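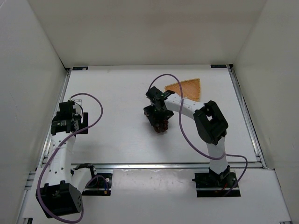 How long do grapes keep in the refrigerator, and should they be washed first?

Unwashed, on the stem, most bunches hold for 6 days or longer in the crisper drawer. Wash only what will be eaten that day. Water left between the berries speeds up mold.

Storage notes

Remove split or soft berries before the bunch goes in. Use a vented bag or an open bowl lined with a paper towel. Keep grapes away from onions and leeks, as they pick up odors. The powdery film on the skin is natural bloom and rinses off.

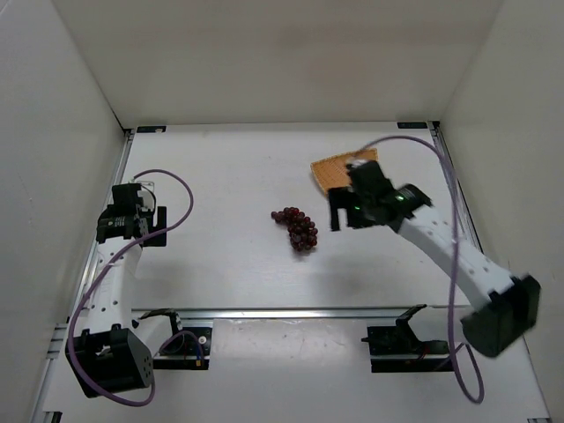
For freezing, pull the berries from the stems, rinse, and dry fully on a towel. Spread in one layer on a sheet pan, freeze until hard, then transfer to a sealed bag. Label with the month. A bag filled in November is best used by spring.

Raisins can be made in a low oven. Halve the grapes, set them cut side up on parchment, and turn the pan every 40 minutes. Cool before packing in a jar.

Kitchen tips, Mukville. Updated June 17, 2025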